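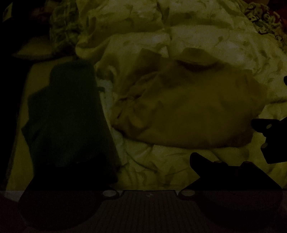
A pillow and duvet during bed-making work with a Meleck gripper.

BRARKGATE, 10 November 2022 — Meleck is asking everyone who uses its Amard bedding gripper to stop using the powered close setting for now, and to work the fingers by hand until a repair kit reaches them. We are sorry for the bother this brings to the many kind people who have welcomed our tools into their daily work.

The trouble came to light in April at our Paucar test rooms, when a gripper kept squeezing a pillow after the trigger had been let go. No one was hurt, though the pillow seam was torn, and we have since gone back through our records with care. Of the 253 grippers sent out, 13 have shown the same late release. We traced it to a small return spring that can stick when lint from duvets and blankets works its way into the housing.

The free kit holds a new spring and a lint cover, and it takes one screwdriver and a little patience to fit. Until yours is in place, please keep fingers, hair and loose sleeves well away from the jaws, and unplug the battery before clearing any cloth.

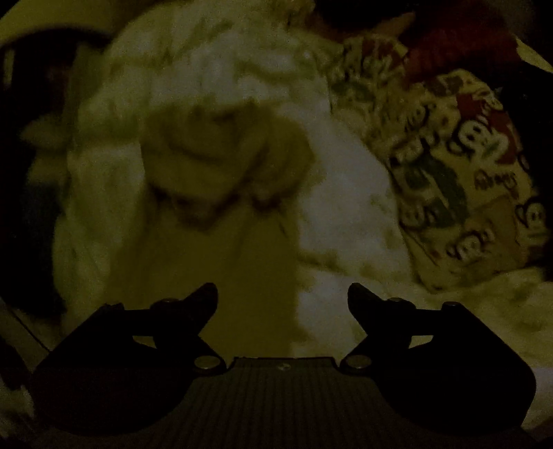

Can I still use my gripper on bedding while I wait for the kit?
You can, as long as the powered close setting is switched off and you brush out the housing after every 2 beds.

Kits will leave our Brarkgate warehouse over the next 6 weeks, with the oldest grippers served first. Owners can reach the Amard service desk through the Meleck website.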